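Caps in clear bins: sort by colour, stop digging

Home > Tidy Up > Wardrobe bits | 3 min read 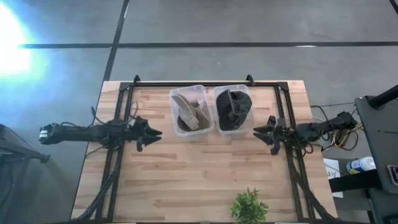 Glykeria Zacharopoulos
Storage and laundry editor, Pliko

Caps. Everyone has too many and they all end up in one heap by the door. Quick page this month, July is busy.

Two clear bins, side by side. Browns and taupes in the left, black and charcoal in the right. Done. You can see what's in there without lifting a thing, and a brown cap in the black bin shows up straight away.

Before you start -- tip the whole lot out on a table. A big wooden one if you've got it, bed if not. Try each one on. Too tight, bin bag. Sweat mark that won't shift, also bin bag (or keep one for painting, one!!).

Washing. Cool water, small squirt of washing-up liquid, soft brush round the inside band. Never the tumble dryer. Dry over an upturned bowl so the crown keeps its shape. Older caps can have a cardboard peak, so dont soak those, just dab.

Putting them in:
- Stiff peaks on edge, along the side
- Floppy ones folded, underneath
- Don't ram them. If the peak bends you've got too many for the bin
- Bone dry first or they'll smell by the weekend

Which bin? Rounded corners are easier to wipe out. Skip the lid if you use them every day, you'll only lose it. I like ones with a bit of a rim to grab. Old salad boxes do fine for kids' sizes.

Labels -- not needed with clear sides. Fouad Zaki wrote in to say he sorts by team, which is fine if you've got teams. Margareta Roman does one bin per person and says the rows have stopped. Colour is quicker for me, I'm usualy half out of the door.

Same idea works for gloves and thin scarves. Not wooly hats, they puff up and take the whole bin. Those get a drawer.

Give the bins a wipe when the season changes, warm soapy cloth, dry them properly, caps back in.

Filed under: Wardrobe bits, Small storage, Hallway
614 shares | 87 comments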